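The Pear Table

When Nendska bought the canteen contract, Jolán Csizmadia had been laying trays for 35 years. She started at the hospital kitchen when it still had gas burners, and she knew which wards sent back the soup and which ones sent back everything else.

The notice went up in January. The tray line would be automated in stages, and four people from the line would be kept on as trainers. Jolán's name was second on the list. She read it with her coat on and then went in and did her shift.

Training took place in a room on the ground floor. There were two arms, and the engineers called them Mada and Zulu. Mada was the better one. Zulu had trouble with anything that rolled.

"What would you put on a tray first?" the younger engineer asked her.

"The plate."

"Why?"

She had never been asked. "Because everything else goes where the plate isn't," she said.

He wrote that down. She thought it was a strange thing to write down, but he was polite about it and he brought her a chair.

They started with a plate and one piece of fruit on a blue mat. The arm was supposed to pick up the fruit and set it on the plate without touching the rim. Jolán told them an apple was too easy and they should use a pear. A pear has a narrow end and a heavy end, and if you take it by the wrong one you bruise it. The patients on the second floor noticed bruises. They had little else to look at.
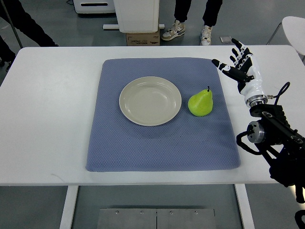

By the end of the first week she had stopped watching the fingers and watched the wrist. She could tell from the wrist whether the grip would be any good. The engineers had a screen for this, with a number on it. She and the screen mostly agreed.

Upstairs the line went on with fewer people. Her friends asked her at lunch how it was going down there, and she said fine. One of them asked if it was fast. It was slow, she told them. It took longer over one pear than any of them took over a full tray. They laughed, and then somebody said it wouldn't stay slow, and they talked about the bus schedule.

The first automated lunch was 67 trays. Jolán stood at the end of the line in a clean apron. Her job now was to look at each tray and press a green button or a red one. She pressed red twice, once for a missing spoon and once for a pear that had been put down on its side – nothing wrong with it, but it would have rolled off when the cart went over the elevator sill.

The younger engineer came over to ask about that one. She walked him to the elevator and showed him the sill. He stepped over it, and back, and took out his notebook.

"Is there anything else like this?" he asked.

"In the whole building?"

"Yes."

She looked at the clock. The carts from the second floor would be coming down soon, and she wanted to see what they had left.

"Get your coat," she said. "The laundry side is cold."

Recent stories
Night Shift at Ultura
The Man Who Fixed the Scales
Two Keys
A Letter for the Foreman
Snow on the Loading Dock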